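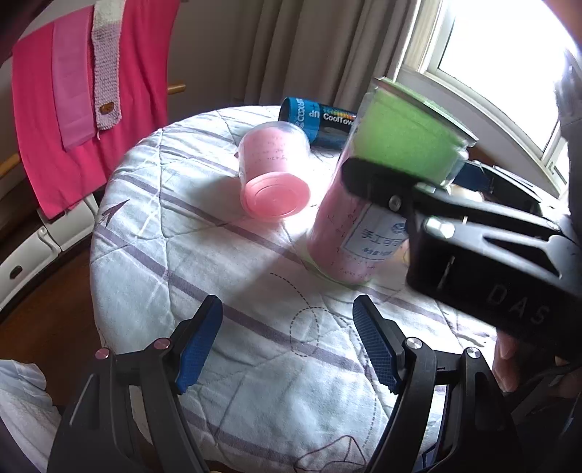
Right gripper width reading sticks on cylindrical objects

Opened by Rafsan Weerasinghe, 24 April 2022
Status: resolved, monitoring

Summary

On the two-gripper hand-held setup, the recorded opening width of the right gripper stops changing while the fingers are still moving. The fault shows up on the tabletop tidy task, mostly when the right gripper holds a canister and the left one is open and waiting. The left gripper has logged normally throughout. Policies trained on the affected episodes on the Jadton arm close too early and knock the object over.

Environment

Recorder: Sturix, current release
Export: Futolton converter, default settings
Sample rate: 30 Hz
Objects: pink canister with green lid, pink translucent cup, blue CoolTowel tube
Surface: quilted cloth on a round table

Log

Entry 1 (Rafsan). Checked 20 episodes from the last batch. In 13 of them the right width value freezes during the approach and jumps to the closed value after contact. Wrist video is continuous and there are no dropped frames. Timestamps on the width channel keep advancing, so the channel is alive and repeating an old value.

Entry 2 (Rafsan). Swapped the left and right data cables. Fault stayed with the right gripper. Swapped the recorder ports as well. No change. Cables and ports ruled out.

Entry 3 (Josefien Van Hecke). Is the tracking marker visible to the wrist camera for the whole grasp? If detection fails, the recorder holds the last valid width without raising a warning. Please plot detection confidence next to width.

Entry 4 (Rafsan). Plotted. Confidence falls to zero at the start of each frozen section and comes back after contact. It drops only when the gripper is turned toward the window. With the gripper facing the curtain I could not reproduce it in a full 600-frame recording.

Entry 5 (Josefien). Then it is exposure. The window side is far brighter than the table, and auto exposure on the right camera shifts as the wrist turns. Fix the exposure manually and repeat the canister grasp. Also check the finger linkage for play while you have the unit on the bench. A loose pivot would give a small offset after contact, and I see one in two of your plots.

Entry 6 (Rafsan). Exposure fixed. Repeated the canister, cup and tube grasps toward the window. No frozen sections. One pivot screw on the right unit was slightly loose. Tightened and recalibrated open and closed positions. Offset is gone.

Resolution

Exposure locked on both wrist cameras. Affected episodes marked as bad and excluded from training. The hold-last-value behavior in the recorder is still there and has been filed separately. Until it is changed, check the confidence plot before exporting a batch.

Reopen this ticket if a frozen section appears with exposure locked.

Related tickets

Recorder holds last width value with no warning
Jadton arm closes before reaching object
Futolton export drops confidence channel
Finger pad replacement and recalibration steps
Hoekstra mount: camera angle shifts after transport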